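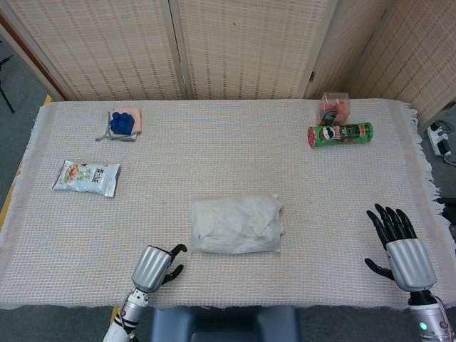

Lâm Vi wrote to me after my last post that a gripper which stops is a lucky fault, and that I should worry more about the one which does not stop. I have thought about her sentence since then, and now I must agree.

Mar 23, 2025

On run 249 the right hand of our robot did not open when the program told it to. The log said "open, done". The fingers stayed closed and kept pressing for six seconds, until I hit the stop button. Two fingers were very warm at the base when I touched them later.

I first blamed the cable at the forearm, and I changed it. The fault came back after two more runs. Then Britta Ackermann read the log with me and found that the "done" message is sent when the command arrives – the hand itself reports nothing back. It has been so since the update in September.

Now the program reads the motor current before it believes anything, and it cuts the power if the current stays high for two seconds. I also moved the stop button closer to my chair. I have asked Wodex whether the old message can be brought back, and I am still waiting for their answer.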